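Sorting Fruit on Two Plates: A Talk With Érica Godoy

Érica Godoy has set out play fruit for children for most of her working life. She runs the pretend-food shelves at Pondovel, a toy lending library where families can borrow sets for two weeks at a time. The library has 283 members and a catalog of 700 items, and by her account the food is what comes back most worn.

I asked her why she still uses so little of it at once. On her table there are usually two plates, a cloth and a few pieces of fruit.

"People come in and want the big crate," she said. "They take it home and tip it on the floor, and it stays on the floor. I tell them to take out two plates and a few fruits and put the rest in a closet."

The plates matter more to her than the fruit does. She likes them round and shallow, in two colors a child can name or at least point to. Pink and a gray blue are what she has used longest. She has tried bowls and did not keep them.

"In a bowl the fruit rolls to the middle and you lose sight of it," she said. "A shallow plate with a bit of a rim holds it, and you can see everything from where you sit."
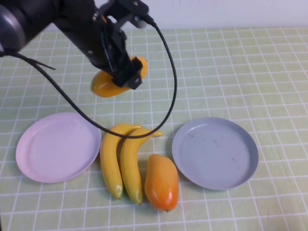 She starts with the plates empty and the fruit in a row between them. Then she gives one instruction and waits. It might be "put the mango on the pink plate," or it might be only "the yellow one." She doesn't correct the first try.

"If it goes on the wrong plate, fine, it's on a plate," she said. "We say what's there and we move it or we leave it. I have seen grown-ups grab the banana out of a kid's hand because it was supposed to go on the other side. Then the kid is done for the day."

Bananas are the piece she would keep if she had to keep only one kind. A child who can't say anything else about a piece of fruit can usually say banana. Mangoes come next, and they cause more discussion. Some children call them potatoes. One boy called his an egg for the whole loan period, and his mother wrote "egg" on the return slip.

I asked whether it bothered her when the toy versions didn't look much like the real thing. She said it depended on the piece. Color does most of the work at the age she has in mind, and shape does the rest. Shine doesn't bother her, and neither does a mark on the skin.
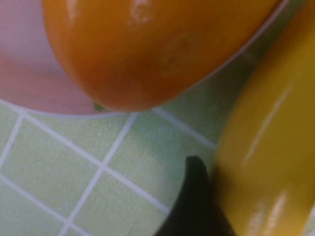 Orange fruit is harder. Two orange pieces on one table will get mixed up, she said, and she lets that happen with the older children. With the younger ones she puts out one orange piece and keeps anything close to it in the box. She had an argument about this with Isabelle Gosselin, who handles returns at the library and thinks the younger ones should get the hard pair too.

"Isabelle says they work it out," Godoy said. "Some of them do. I watched one do it last June, and it took her the whole morning. She wouldn't go to snack."

The cloth gets less attention from parents than it should, in her view. She prefers a pale one. A loud pattern hides small pieces, but thin lines don't seem to get in the way, and some children use them. They push a fruit along a line or try to park it inside a square. She didn't plan for that and doesn't teach it.

She also has opinions about washing. Plates go in warm water with dish soap after every loan. Fruit gets wiped with a damp cloth and left out on a towel overnight before it goes back in the bag. She won't soak it. A seam that lets water in will smell by the next week, and then the piece has to be thrown out. Plates with smudges that won't come off stay on the shelf as long as the rim is smooth.

The last thing we talked about was when to stop. Godoy usually ends once there is fruit together on one plate and the child has said something about it, even one word.

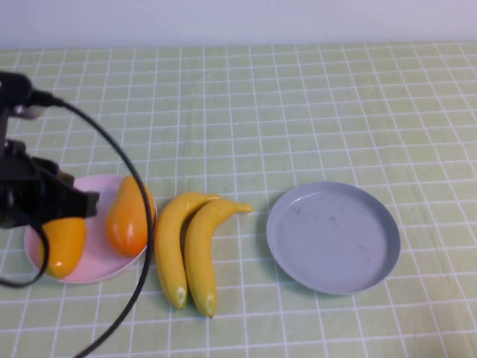

Yellow and orange fruit together on the pink plate.

"After that I ask for help putting it away," she said. "The fruit goes in the bag first, then the plates. I fold the cloth myself. They always want to fold the cloth, and I let them do it after me, so it gets folded twice."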